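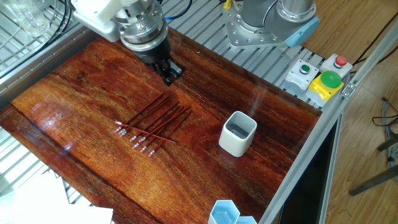

How I Put a Wipe-On Varnish Finish on a Board

I've been meaning to write this up since August, when my neighbor Cristóbal Espinoza asked me how to get a shiny finish without a sprayer and I talked at him over the fence for 20 minutes. He went home and did the whole thing with a foam brush anyway (sigh). So this is for him, and for anybody else with a plain hardwood board and a free evening or four.

What you need

Oil-based gloss varnish. 300 milliliters is plenty for a desk-sized board.
Mineral spirits for thinning
Lint-free rags, old T-shirts are great
Sandpaper in 120, 180 and 220, plus some 400 for between coats
A tack cloth
Gloves, and a window you can open

Sanding

Start with the 120 and go with the grain the whole time. I mean it, even on the ends of the board where it's tempting to scrub sideways! Sideways scratches hide from you while the wood is bare and then jump out the second the varnish hits. Move up to 180, then 220, then vacuum everything and go over it with the tack cloth.

Wipe it down with mineral spirits next. That gives you a quick look at the color you'll end up with, and any glue spots show up pale. Sand those out now and let the board dry.

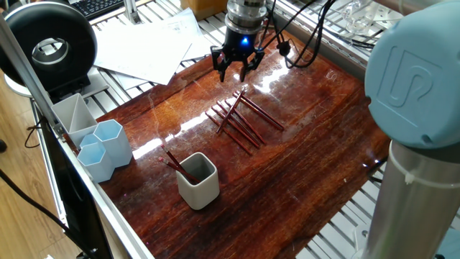

Red, orange and dark brown streaks in the grain, and a big stripe of light on the varnish.

First coat

Mix the varnish half and half with mineral spirits in a clean jar. Stir it, don't shake it, or you'll be chasing bubbles all night. Fold a rag into a flat pad, dip one edge, and wipe it on in long strokes from end to end. Thin, thin, thin. It should look kind of disappointing at this point, and that's fine.

Leave it overnight. My shop is chilly, so I wait 19 hours or so help me I get fingerprints. Yours may be quicker, just go by what your can says.

More coats

Sand lightly with the 400, only enough to knock down the dust bumps, wipe off the powder and put on another coat. I cut back on the thinner as I go, so by the third coat I'm using maybe one part spirits to three parts varnish. Five coats is my usual.

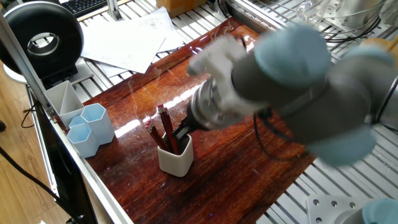 If you get a run, leave it alone until it's hard all the way through. I ruined a shelf once by poking at one with my thumb. Once it's hard, shave it flat with a razor blade, sand that spot and carry on with the next coat.

Rags

Please don't ball up oily rags and toss them in the trash, they can heat up and catch fire on their own. Spread mine-style, flat and single layer, outdoors on concrete until they're stiff, then follow whatever your town says about getting rid of them.

Give the board a couple of weeks before you park anything heavy on it. Cristóbal, if you're reading, I still have your sawhorses.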